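Kraft paper (the brown stuff)

Hi and welcome to my page on brown paper! I've been writing this little paper encyclopedia by myself for a while now and this is the entry I get the most mail on, so it's also the longest one. If you came for tissue paper or wax paper, those have their own pages and they're much shorter, sorry.

Kraft paper is a strong paper made from wood pulp by the kraft process. "Kraft" is the German word for strength or power (it's the same word in Swedish), so you're basically saying "strong paper" and it lives up to the name. Grocery bags, lunch bags, parcel wrap, the big rolls people unroll on a table before the kids get the paint out, the gummed tape my grandmother licked by hand... all kraft, or close cousins of kraft.

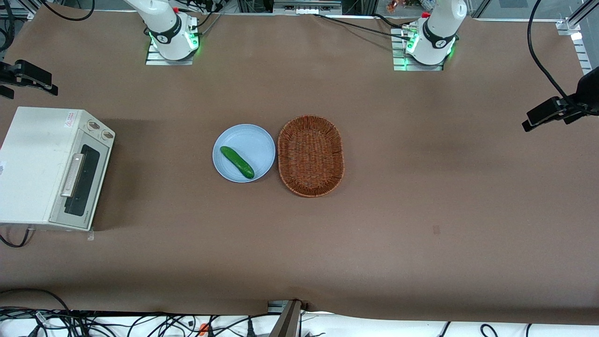 Page last changed: 2018-07-20

Where it comes from

The process goes back to a German chemist in the late 1800s. Before that, a lot of cheap paper was made by grinding up logs, and ground wood makes a weak sheet that goes yellow and crumbly (look at any old newspaper). In the kraft process the wood chips get cooked under pressure in a strong alkaline liquid, which the mill people call white liquor. It dissolves most of the lignin, the stuff that glues wood fibers to each other, and leaves the long fibers in pretty good shape. Long fibers tangle up nicely and that's where the strength comes from!

After cooking, the used liquid is nearly black, so guess what it's called. Yep, black liquor. The mills boil it down and burn it in a recovery boiler, which makes steam and power and lets them get most of the chemicals back to use again. Once the recovery boiler came along in the 1930s, kraft got a lot cheaper and pushed most of the other chemical methods out of the way.

Now the smell. If you've ever driven past a kraft mill with the windows down you know it. It's sulfur, a bit like cabbage and a bit like eggs. I grew up downwind of one and I still get weirdly homesick when somebody overcooks the broccoli.

Why it's brown

The color is leftover lignin. The pulp comes out of the cooker brown and if you don't bleach it, it stays brown. White kraft is the same thing after bleaching. People write to me all the time asking if the brown kind is dyed, and mostly no, but some recycled sheets do get a bit of color added so one batch matches the next. The shade also moves around depending on the trees and how long the cook ran. I have two rolls from the same shop and one is almost gold and the other is more like milky coffee.

The main kinds

Natural kraft. Plain, brown, unbleached. Usually made from softwoods like pine and spruce because their fibers are longer.

Recycled kraft. Made partly or all from used paper and boxes. The fibers get shorter every time they go around, so it tears easier than the virgin kind, but for stuffing a box who cares. You'll sometimes see little specks in it, which I like.

Machine glazed, or MG. One side is pressed against a big hot polished cylinder and comes out shiny, the other side stays rough. Nice for bags, nice for printing, annoying for tape if you pick the wrong side.

Sack kraft. Left a bit porous and stretchy on purpose, for cement and flour sacks, so the air can get out when the sack is filled fast and the paper gives a little when someone drops it.

Linerboard. The flat outside layers of a cardboard box. Heavy, and a lot of the world's kraft pulp ends up as this. The wavy bit in the middle is a different paper altogether, with a page of its own coming.

Weights

In the US the weight on the label is the basis weight, in pounds, and for kraft that means what a certain stack of sheets weighs before it's cut down. Everybody else uses grams per square meter, so much easier. A 60 pound roll feels thick and stiff, holds a crease like a champ, and is what I'd use for covering books. Thinner stuff is better for void fill because it crumples without a fight. If you only ever buy one roll, get something in the middle and you'll be fine.

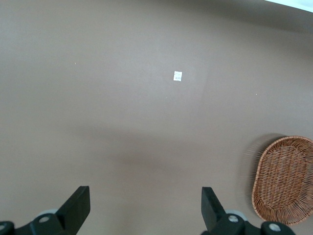 Brown surfaces like this are where the kraft color family gets its fans.

Using it at home

My friend Edgars Grigaitė ran a bindery counter at Kontogiannis (a stationery shop, gone now, I miss it!) and pretty much all I know on this part I got from standing there asking questions. So:

Paper has a grain, just like wood. On a roll the grain runs along the length. Fold with the grain and you get a clean line, fold against it and it cracks and fights you. Tear a scrap both ways if you're not sure, the straighter tear is with the grain.

Roll curl is a pain. Roll the piece backward, loosely, and leave it overnight. Ironing works too, on low with no steam, but I've scorched a sheet doing that so keep it moving.

Ordinary kraft is not acid free. Don't store photos or letters you love in it for years. Bullasell and Avham both sell a buffered brown paper that's meant for that, and I've used the Avham one for my old postcards since one October a few years back with no trouble so far.

And it soaks up grease like crazy, so it's great under cookies and terrible under anything you wanted to stay clean underneath. Butcher paper is a relative that's treated to hold up better when it gets damp.

Recycling

Plain kraft goes in with the cardboard nearly everywhere, and it breaks down in compost if you shred it first. Watch for the coated kind with a plastic film on one side. It looks the same until you tear it, and then you see the film stretch at the edge. Wax and glitter are also a no. The gummed tape with the water glue is fine to leave on.

Odds and ends

Kraft with a small k is the process and the paper. It has nothing to do with cheese, please stop emailing me about cheese.

"Craft paper" is usually a spelling mix-up, but it also gets used for colored paper for kids, so check the picture before you order. I once ended up with 34 sheets of neon pink.

The longest roll I ever bought was from Lurkanance and I'm still not through it. It lives behind the bedroom door.

See also: butcher paper, cardboard, gummed tape, manila paper, paper bags, parchment (baking)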